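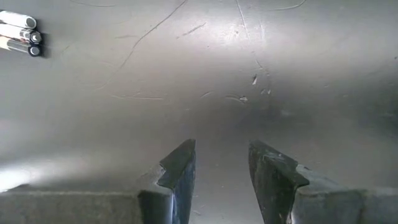

Can I see a star cluster from my back garden in Stodon?

Posted by Chauke, 1/14/21

I've got hooked on the night sky this winter and I love it! All I own is a pair of binoculars. Street lamps on 2 sides of the garden, sadly. Is the Beehive cluster possible or am I dreaming?
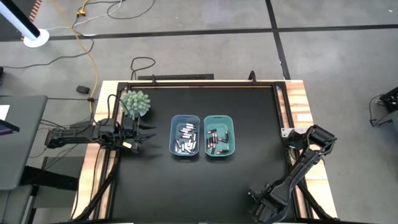 I found the Pleiades first go and nearly shouted the house down, so now I want something harder.

Darkudska

Yes, go for it! Look between Gemini and Leo, late evening is best as it's higher by then. Give your eyes a good while to get used to the dark (no phone!) and lean on a wall or a fence post to steady your arms.
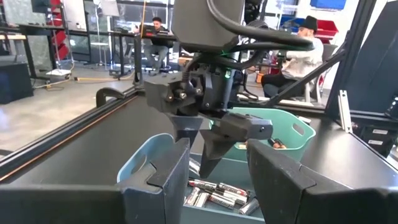 It looks like a misty patch at first, then the stars start popping out. Gorgeous. You've got until May, more or less, before it gets too low in the west.

Munberg

depends on the moon, wait till it's out of the way 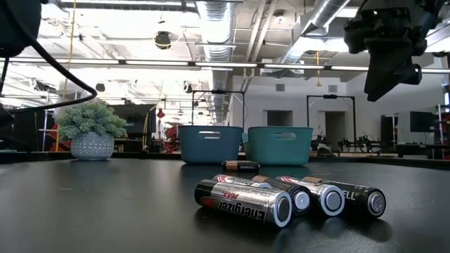 also try M67 a bit further south, same constellation, fainter though. I've got it from town with 11 x 70s but I did need a tripod. Good luck and post how you get on!!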